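Gilmont Robotics Forum > Hardware > Grippers and End Effectors
Thread: Culo fingers vs. Doležal fingers in sim, first impressions

padded_jaw wrote:
Finally got both finger sets loaded on the two-arm model and I've been having way too much fun with it. Short version — the Culo pair closes more evenly, the Doležal pair is easier to tune. I ran 51 grasps with each on the tabletop scene, same controller gains, same start pose. Culo dropped four. Doležal dropped nearly twice that, mostly on the bowl, where one finger touches first and shoves it away.

Has anyone tried either set on thin stuff? The magazine is giving me fits with both of them.

torquewrench_ty wrote:
Nice numbers, but same gains isn't a fair test. The Doležal fingers are heavier at the tip. Drop the closing speed and run it again before you call it. Also, what does your head camera see at the start pose? Half the bad grasps I get are really bad views.

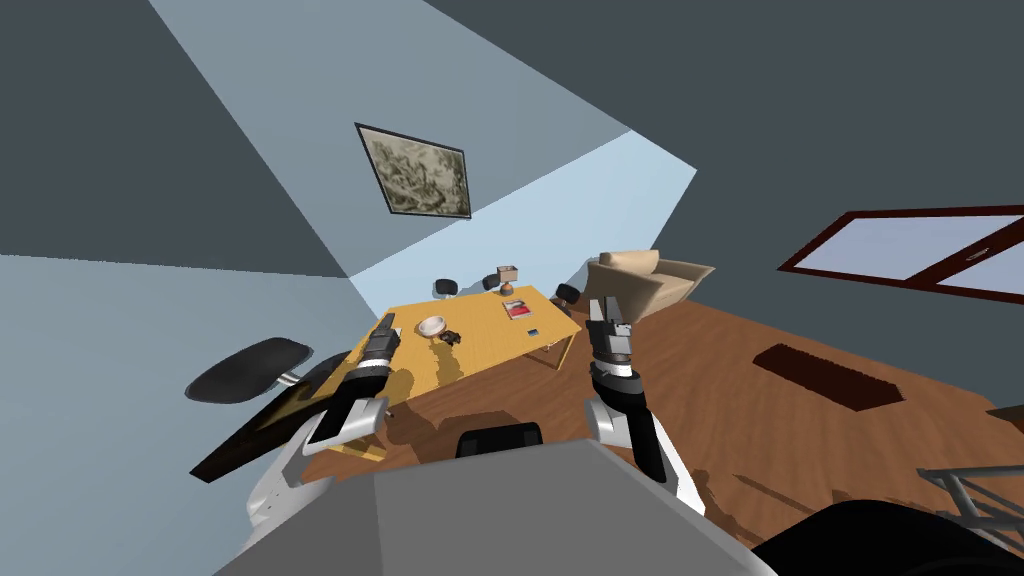
Posted by padded_jaw | Gilmont member | 700 posts | 4:10 pm

Start pose, from the head camera. Right gripper is open and upright by the end of the table, left one is up at the near edge and a bit closer to the white bowl. I like starting with the hands in view because I can check the finger opening before anything moves. The red and white book or magazine I was complaining about is toward the right end, with the little blue thing just in front of it.

Fair point on the speed! I'll redo the Doležal set slower tonight.

nine_bar_linkage wrote:
Your camera is rolled way over. Look at the table and the walls. Is that on purpose? If your grasp planner assumes a level camera, that could be your bowl problem right there, and the fingers have nothing to do with it.

padded_jaw wrote:
On purpose, yes. I'm randomizing the head pose between runs and the planner gets the full camera transform, so it shouldn't care. Both sets got the same list of poses too.

nine_bar_linkage wrote:
"Shouldn't care" is what I said about mine, and then I found the roll sign flipped. Set it to 90 degrees once and see if the grasp axis turns the right way. Takes a minute.

zallach_fan wrote:
I'm with padded_jaw on this one, tilted views are great for shaking out a planner. For the magazine, try sliding it to the table edge and pinching it from the side. I do that with the Zallach controller in force mode and it works with pretty much any two-finger gripper — so satisfying when it catches!

torquewrench_ty wrote:
Works until the contact model lets the fingers sink into the cover. Check your friction settings first.

padded_jaw wrote:
Ok, did the 90 degree check and the axis turns correctly, so the roll is fine. Slower closing on the Doležal set is running now and the first few bowl grasps look much better. Edge slide is next. I'll post the table of results once both sets are through.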